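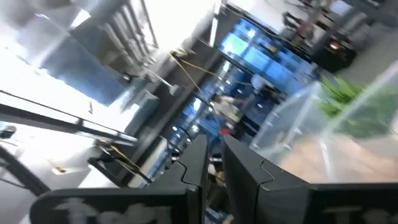 Minutes of the Lonura Robotics Club, February meeting

February, 18:30
Minutes written by Nusrat Usmani, club secretary

The meeting was opened at 18:30 in the upper classroom of the Nernden building. The chair was late because of the bus, so the deputy chair led the first two items. The minutes of the January meeting were read and accepted with one correction: the soldering evening was attended by the second-year group also, and this was missing from the text.

1. Preparation for the Khokhar Cup

The club has now received the final rules for the Khokhar Cup. Each team may register 3 runs, and the best one is counted. The arm must pick up objects from a table and put them into the right tray without any help from a person. Touching the arm after the start signal means that the run is lost.

It was discussed whether we should send one team or two. The mechanics group prefers one strong team. The programming group reminded us that last year the younger members had nothing to do during the whole day, and they would like two teams even if the second one has a simpler program. After a vote it was decided to register two teams. They will share the arm and change the program between the runs, if the organisers permit it. The secretary will write to the organisers and ask.

2. Report from the mechanics group

The group presented its work on the gripper fingers. Both fingers are black, and the inner edges are cut with notches in a puzzle-like shape. The group is satisfied with this shape for the larger objects. For flat objects, such as a coin or a key, the result is still not good, and in the last practice the arm picked up the key only by luck.

Two proposals were made. The first is to put a thin rubber layer on the tips. The second is to make a new pair of fingers with smaller notches. The rubber will be tried first, as the club has already some of it in the cupboard. If it falls off again, the group will draw the new pair before the next meeting.

The group also asks all members to put the hex keys back in the box. The smallest one is missing again.

3. Report from the programming group

The images from the wrist camera are blurred when the arm turns quickly, and the program then loses the object. The group showed two solutions. The arm can move more slowly during the whole run, or it can stop for a short moment above the table before it takes the image. The second solution was preferred by most members. A third idea, to buy another camera, was postponed for reasons of money (see item 4).

Bright ceiling lights are a further difficulty. A part of the image becomes almost white when the camera looks up towards them. We don't know what lights are used in the competition hall. It was agreed to practise with the lights on and with the lights off, and to write both results in the log book.

A younger member asked if the program could simply ignore the upper part of the image. The group found this a good question and will test it.

4. Money

Letell has offered to support the club with up to 800 euros this term. The offer is for travel and parts, and the receipts must be kept. Members were in agreement to accept. The train tickets will be paid first – what remains is for parts. The camera will be discussed again when the price of the tickets is known.

5. Practice times

The practice room is available to us twice a week until the competition. The last person to leave must switch off the arm at the main switch and sign the list at the door. On practice evenings there may be at most 6 members beside the arm at the same time. The others can work in the classroom and change places after each run.

6. Other matters

The club shirts are ordered, but the size list was not complete, and three members must still give their size to the secretary. The request to bring food into the practice room was refused again. A visit from the parents was proposed for the week after the competition – the chair will ask the school about a room.

Tasks until the next meeting:
Rubber on the finger tips: mechanics group
Stop above the table before each image: programming group
Letter to the organisers about the shared arm: secretary
Answer to Letell: chair

The meeting was closed at 20:10. The next meeting is in March at the usual time.

Last updated: February, after corrections to items 3 and 5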